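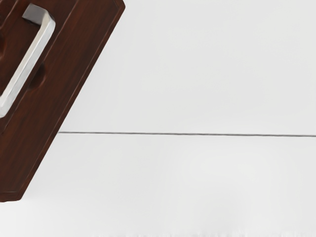 Bar handle on a dark reddish-brown wood panel.

Cabinet Hardware: Frequently Asked Questions
Last updated Tuesday, May 5, 2020

What does "center to center" mean?
It is the distance between the middle of one screw hole and the middle of the other. All Mockus handles are listed by this number. Overall length is given separately and is always larger.

How do I measure a handle I already own?
Remove it and measure between the screw posts on the back. Measuring from the front gives the overall length, which cannot be used for ordering. Record the result in millimeters if your tape has them.

Can I fit a new handle to the old holes?
Only if the center-to-center distance is the same. If it differs, use a backplate or fill the old holes and drill new ones. The Trodura backplate covers holes up to 80 mm apart.

Which screws are supplied?
Machine screws for standard door thickness. Drawers with a separate applied front need longer screws, because the screw passes through two layers. Longer screws are sold by the bag, part number 341.

My screw bottoms out before the handle is tight.
The screw is too long. Cut it down with the thread cutter on a pair of electrical pliers, or add a washer inside the door. Do not force it - the post will strip.

Should the handle go on vertically or horizontally?
Doors normally take a vertical handle and drawers a horizontal one. On wide drawers, two handles may be used. The drilling jig (Hekari, sold separately) has stops for both.

How do I avoid splintering the wood?
Drill from the face, with a scrap block clamped firmly behind. Use a sharp brad point bit. On veneered fronts, put masking tape over the marks first.

What should I clean the finish with?
A damp cloth and mild soap, then a dry cloth. Ammonia and scouring powder will damage the lacquer on plated parts. Wood oil should be wiped off the metal the same day.

Do finishes match between product lines?
Not always. Dundik satin is slightly warmer than Mockus satin. Order a sample of each if they will be seen side by side.

Can I return drilled or cut parts?
No. Unused handles may be returned with their screws in the original bag.

Who answers technical questions?
Ximena Becerra, parts desk, extension 167. Have the center-to-center distance and the front thickness ready.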